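El oráculo de Piras

En mayo, la empresa Fesik anunció que su agua de Piras curaba el insomnio. La vendían a 18 la botella, con un prospecto de 2 páginas y una garantía del 100 por ciento que no decía de qué.

Mi tía compró una caja. Yo le pregunté quién había dormido mejor y cuánto, y me enseñó el prospecto. Según el prospecto, 631 personas. Pregunté dónde vivían.

— En Stemdale — dijo ella, como si Stemdale quedara a la vuelta.

Escribí a Fesik. Me contestó una señorita muy amable: el estudio lo tenía el laboratorio Draltar. Escribí a Draltar. Me contestó, juraría, la misma señorita, con la misma falta en la palabra «exhaustivo».

Fui a verlos. Draltar era un entresuelo con una ficus seca y un mostrador. Pedí los cuestionarios y un hombre se metió en el archivo sin discutir. Tardó lo suyo.
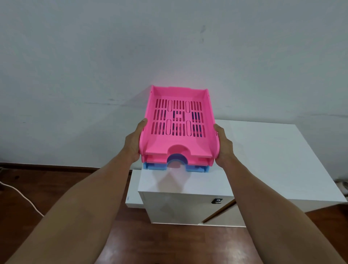

Las bandejas del archivo, la rosa encima de las otras.

— Están todos — dijo al volver.

Leí hasta que apagaron la luz del pasillo. Todos dormían de maravilla, todos con la misma letra. Se lo conté a mi tía esa noche, por teléfono, con detalle. Tardé en darme cuenta de que roncaba.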